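Teaching > Robot Learning > Handouts
Search this site Go

Handout 3: Training in simulation, and how we test whether it helped

Thursday, February 9, 2023

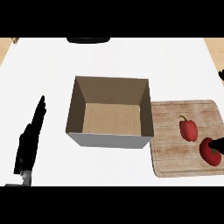
Fig. 1. Simulated two-arm table task: open box, cutting board, pepper and tomato. The right gripper is at the tomato.

This week's reading is the Tunum report on mixing simulated and real demonstrations. You don't need the appendix. Read the method section twice, as most of the coursework marks depend on it.

The question

A policy is trained by copying demonstrations. Real demonstrations are slow to collect. Simulated ones are cheap, but the pictures and the contact forces are both a bit wrong. Does adding simulated data to a small real set make the policy better on the real robot, and how much can you add before it stops helping?

The method

The task is to put the produce in the box. Each policy sees the camera picture and the joint positions, and outputs the next short run of arm movements. Two training sets are compared:

Set A: 95 real demonstrations.
Set B: the same 95, plus 3000 made in the Bravov simulator.

In set B the light, table colour and object positions are changed at random between episodes. The network and the number of training steps are the same for both. Each batch in set B is half real and half simulated - without this the real data would be swamped.

Testing

Each policy gets 18 real trials from fixed start positions. A trial counts as a success only if both items end up in the box. Partial successes are logged separately.

The result

Set B did better than set A. Most of the gain came in reaching and lining up the hand. Grasping improved much less. Round items still slipped when the fingers closed off-centre, and the authors put this down to the simulator's friction model.

Be careful with this. Eighteen trials is a small number, and one or two lucky grasps can shift the score. Give an interval with every success rate in your own work.

For the seminar

Why keep the number of training steps the same, and what might be unfair about it?
Figure 1 has one hand at the tomato and the other holding nothing. Should the loss treat both arms equally at such a moment?
How would you test the friction claim?

The Haworth lab machines have the simulator installed. Coursework is due in April.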